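Clilport Open Bench

The Clilport Open Bench is a public demonstration of two-armed robotic handling held each July at the Koster Building in Clilport. It is organised by Evex, a small automation workshop, and is free to attend. The programme centres on household and personal items, with the jewellery table its best-known station.

Background

The event began as an informal evening for apprentices at the Paline training centre. Geert Maes, then a technician at Evex, opened it to the public after requests from local families. Attendance at the first open day was 300, and the most recent edition drew 777 visitors.

Jewellery is regarded as a demanding subject for grippers. Fine chain tangles easily, small ornaments offer little to hold, and polished stone throws back glare that can confuse a wrist camera. The bench uses a glossy brown marble-patterned top, on which gold-toned chain and a silver-white ornament have been among the pieces laid out.
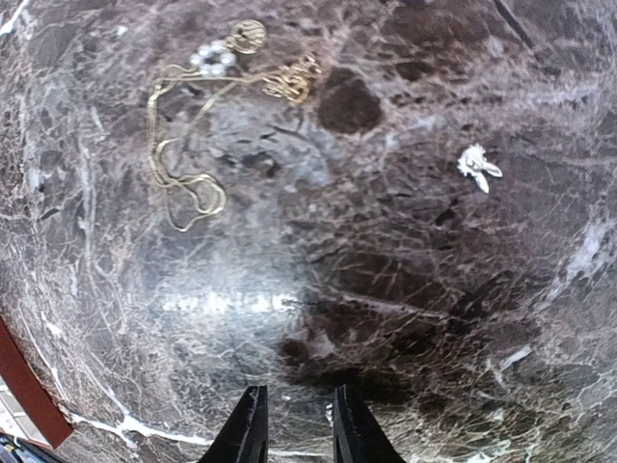

Format

Sessions start at 10 a.m. and run through the afternoon. Each opens with a short talk, followed by work at the bench and a question period. Marlene Dufour has led the talks since the second edition and is known for taking questions from children first.

The jewellery station has two arms facing each other across the table, inside a pale three-sided enclosure. The jewellery box has a hinged lid and a divided, cream-coloured interior, and the organisers vary its contents and the other objects on the table.

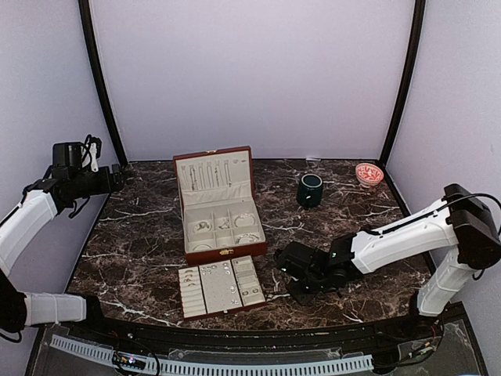 Visitors may ask for a task to be repeated at a slower speed, and this is usually granted if the timetable allows. Handling of the equipment by the public is not permitted. A printed guide of 61 pages, covering all the stations, is sold at the door - the proceeds go towards apprentices' tools.

Work at the lid is generally considered the hardest part to follow from the seats, as both grippers may be over the box at the same time and the wrists hide much of the interior.
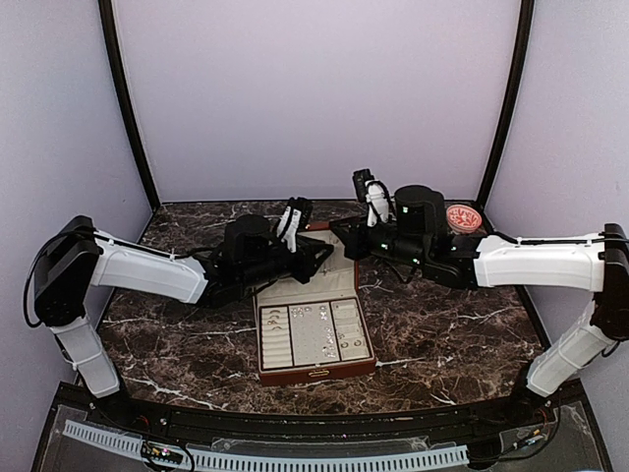
The two arms above the open jewellery box, Clilport Open Bench.

Reception

The open day has been popular with schools and retired tradespeople. Some visitors have found the pace slow, and Maes has defended it on the grounds that the bench shows ordinary working speed. The hall seats 551, and late arrivals are asked to wait in the foyer until the next session.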